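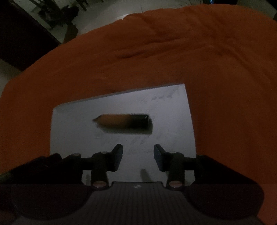
## Open afternoon at Clundville, grippers out on the tables

Quick one from the Clundville open afternoon, typed up on the bus so bear with me.

Doors at 2, queue already down the stairs. The Prirkura team had the back half of the hall, where visitors could pick up a hand-held gripper and have a go themselves. No arm, no cage. You hold it, open the fingers, go for whatever is on the board, close, lift. Small things mostly. The orange and black one with the pointed end, lying on a pale board with orange cloth round three sides of it, got plenty of attention, mainly from under-tens.

Harder than it looks. I had a go and came in far too low.

Nayara Siqueira ran the demo and talked pretty much non-stop for two hours. Her point, more or less: the people holding the tool are doing the job the way a person would, and the recordings go towards teaching a robot arm to do the same. "We want all the ways of doing it," she told the first group. "Slow ones, clumsy ones, left-handed ones. Please don't try to be neat." A boy near the front took this very seriously.

Cloth is a big part of the work this year, she said. Folds move, shadows move, and a small object lying beside a crease is a different problem from the same object on a bare table. Somebody asked why orange. Answer was that they have a whole box of colours and swap them about.

The target for the project is 400 recorded pick-ups before the next stage. Welington Leite, who looks after the recordings, wouldn't say how far along they are. "Further than January" was the best I could get out of him.

Questions got a bit lively towards the end. Edivaldo Godoy, 50 years in packing and now retired, wanted to know what happens to the packers if the thing ever works properly. Siqueira said the first use they have in mind is sorting returned parts at the Sheehan depot, a job they struggle to fill. Godoy said he'd heard that one before, and got a round of applause for it. Fair question and I don't think it was fully answred.

Other bits:

- Talk upstairs by Elvia Montes on grip force and soft fingers. Packed, couldn't get in. Slides going on the Clundville site at some point.
- Nostovar had a stand by the entrance with leaflets for their evening course. Four places left when I walked past.
- Tea ran out before 4. Biscuits didnt.

Zuleica Conceição, who put the afternoon together, said she'd like to run another one before the summer, with a longer slot for the hands-on tables and a proper sign-up sheet so people aren't standing on the stairs. Schools can write to her now if they want a group visit. Mornings only, and one adult with each group.

More when I've got through my notes from the second session. Couple of names to check as well.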